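# Strebel opens a second stage in Caltcombe, next to the first one's parking lot

Strebel, the video production house that has spent most of its life in one windowless unit in Caltcombe, now has two windowless units. The new studio opened in October on the Skurport side of town, in a former tile showroom that still has very good floors and very bad acoustics. The floors stayed. The acoustics took most of the summer.

The stage covers 800 square feet, with a curved white wall at one end and a lighting grid overhead. The company says it wanted a room where a crew could shoot an interview in the morning and a product spot after lunch without repainting anything in between. Anyone who has waited for a painted wall to dry while a client looks at their phone will see the appeal.

First in was Nuna, a maker of kitchen timers, which booked the place for a series of short online ads. The timers were reportedly well behaved. The ads run fifteen seconds each and took two days to shoot, a ratio that people in the business consider brisk and everyone else finds alarming.

Strebel's old unit stays open and will be used mostly for voice recording and editing. It has also kept the good coffee machine, a decision the company describes as temporary. Crews working at the new stage have been told they are welcome to walk over, and by all accounts they do, in numbers, usually when the lights need moving.

Rates start at $400 for a half day. That covers the room, the grid and a house technician, who will switch things on and later switch them off. Cameras, sound gear and makeup are extra. So is the fog machine, which needs advance notice and a word with the neighbors, after a test in September brought the owner of the dry cleaner next door out onto the sidewalk with a fire extinguisher.

Parking is free after 5 p.m. and a matter of luck before then. The loading door is on the alley side and fits a cargo van, though taller trucks will have to unload on the street.
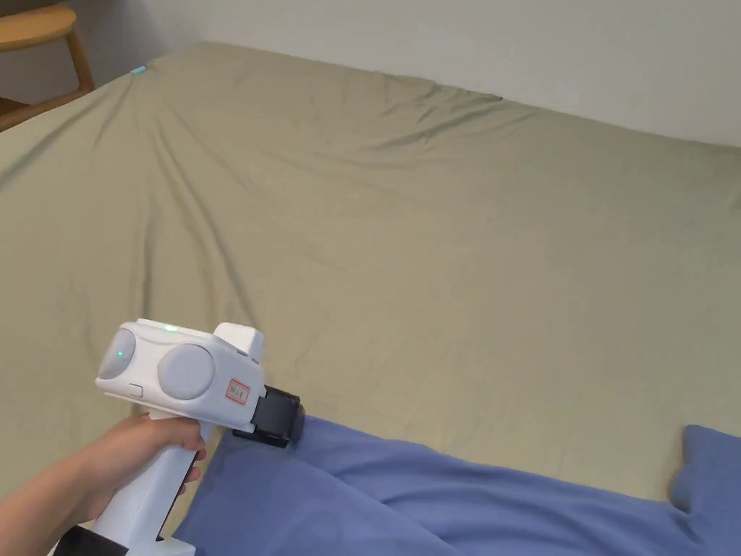
**Can small businesses book the stage without bringing their own crew?**

Any business can. Strebel will supply a camera operator and a sound recordist at a day rate, and will edit the result if asked. Scripts are the customer's job, although the company offers to read them first and has lately started to recommend it.

Bookings for the winter are open now. The week before the holidays is already full, mainly with company greeting videos, in which a number of managers will wave.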